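양팔 로봇 원격조작 시연 수집 과제 진행 보고
수신: Kulanow 과제관리팀
작성: Kellstead 조작연구실, Chantelle Jacobs
대상 기간: 9월

1. 진행 현황
포장 및 개봉 작업에 대한 원격조작 시연은 기간 중 295건을 확보하였다. 최종 목표는 600건이다. 조작은 Wian Swanepoel과 Tshepo Mathebula가 교대로 맡았고, 데이터 검수는 Erick Obura가 담당하였다. 검수 기준은 지난 보고와 동일하며, 관절값과 영상의 시각 동기가 어긋난 시연은 집계에서 제외하였다.

2. 조작 방식
초기에는 팔을 직접 손으로 잡아 움직이는 직접교시를 병행하였다. 그러나 양팔을 동시에 이끌 때 작업자의 손이 상부 카메라 시야를 가리는 문제가 반복되어, 9월 둘째 주부터 마스터 암을 이용한 원격조작으로 일원화하였다. 직접교시로 얻은 기존 자료는 단일 팔 동작의 초기 학습에만 사용한다.
마스터 암의 그리퍼 개폐 입력에는 지연이 남아 있다. Everaldo Figueiredo가 제어 주기를 조정한 뒤 체감 지연은 줄었으나, 얇은 물체를 집을 때 조작자가 한 박자 기다리는 습관이 시연에 그대로 기록된다. 대기 구간을 후처리로 잘라낼지는 아직 결정하지 않았다.

3. 작업별 특이 사항
강체 물품을 상자에 넣고 꺼내는 동작은 안정 단계로 판단한다. 현재 시간이 가장 많이 드는 항목은 케이블이 달린 물품이다. 유선 마우스의 경우 본체 위치가 같아도 케이블 형상이 매번 달라지며, 케이블이 상자 벽에 걸쳐 있으면 어느 쪽 팔로 먼저 접근할지에 대한 조작자 간 판단이 갈린다. 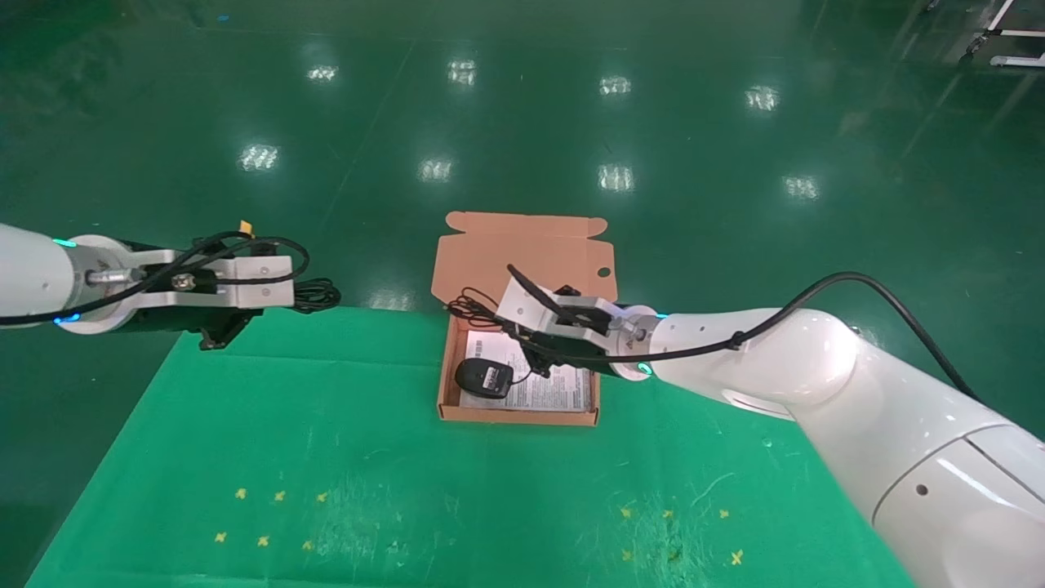 이에 따라 케이블 작업에 한하여 시연 시작 전 접근 순서를 조작자가 음성으로 선언하고, 이를 메타데이터에 함께 저장하도록 절차를 변경하였다. 변경 후 수집분은 14건으로, 학습 효과를 비교하기에는 아직 적다. 실패 후 재시도가 포함된 시연은 삭제하지 않고 별도 태그를 붙여 보관한다.

4. 장비 및 일정
Ristić에 발주한 그리퍼 손가락 2조는 입고 대기 중이다. 원본 데이터는 Hoststead 저장소로 이관하고 있으며, 이관이 끝나는 대로 Kulanow 측에 열람 권한을 부여한다. 다음 기간에는 케이블 물품 시연을 우선 수집하고, 대기 구간 처리 방침을 확정하여 보고할 예정이다.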